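**Grey paint for a north room, which undertone?**

**mulu_a** (Mulugeta Abera), February 22, 2019

Good evening to all. I moved to Grondthorpe in December and I want to paint the small room at the back. It has one window to the north. I bought 2 tester pots, Zarlow and Neves. On the card both are simple grey. On my wall Zarlow becomes a little purple in the evening and my wife does not accept it.

A neutral grey can still lean warm on one side and cooler on the other, and this is the kind of change I mean:
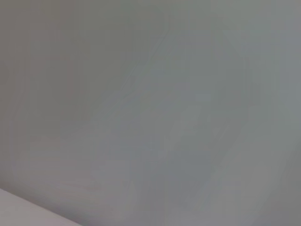
### Replies

**timon_tiles**

Don't go grey in a north room. Go cream. I painted ours grey and it felt like a car park.

**hallway_hetty**

Disagree with timon. Grey is fine if you change the bulbs first. What have you got in there?

**mulu_a**

Thank you both. The lamp is one bulb of 60 watts, the old type, quite yellow. Cream we had in the last flat and I am tired of it.

**hallway_hetty**

Then try a whiter bulb before you buy 5 litres of anything. And paint the tester on lining paper, two coats, so you can move it round the room.

**timon_tiles**

Two coats on paper still won't look like plaster. Just saying.

**mulu_a**

I will do the paper with Neves also. The shop keeps my discount for 12 days, so I have to decide soon.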